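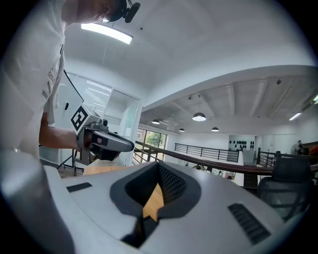
3.2 Where things live on a shared table

I got interested in shared tables the way most people do, by losing things on one. Ours at Plistden sits on the upper floor next to the railing, and over 16 weeks Clementina Mendes and I kept notes on what stayed there and what wandered off. We went in expecting clutter to be random (mine certainly feels random!), but it settled down pretty fast. People kept a strip clear along the front for whatever they were busy with, and everything else got pushed back or to the sides.
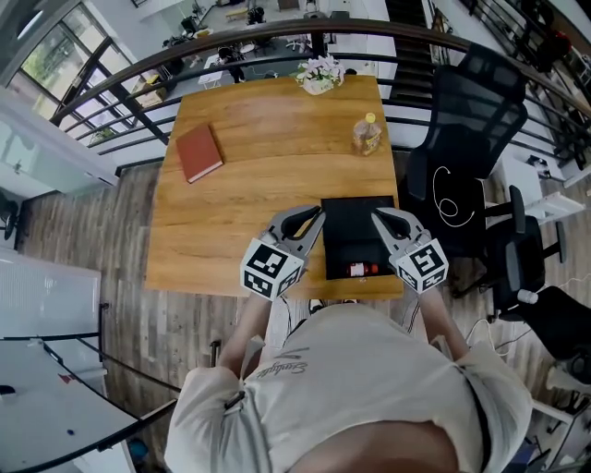

Figure 3. The upstairs table, with the black box near the front edge and the flowers at the far side. Photo: Kumiko Ichikawa.

The box is a good case. It sits right where your hands land, with a small bottle lying in it, while the book and the bottle with the yellow cap are farther back. We'd call the box a "working" item and the flowers a "resting" one – nobody we talked to wanted the vase near their elbows. Out of 40 people who answered our questions in March, almost all said they'd move a book before they'd move flowers, and I'm one of them.
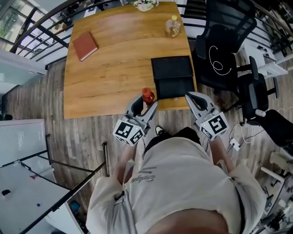 Small bottles gave us the most trouble. Akihiko Murakami wanted to sort them by what's inside, but I argued for sorting by reach, and we ended up coding both. A little bottle at the front edge gets handled differently from a taller one at the back, even when both are just drinks or sauces to the person tidying. Books were easier. They tended to end up on the left and stay closed, usually at an angle, and we coded them as resting unless somebody opened one. The chairs we left out of the coding, though people did park things on the seats, and we come back to that in Section 4.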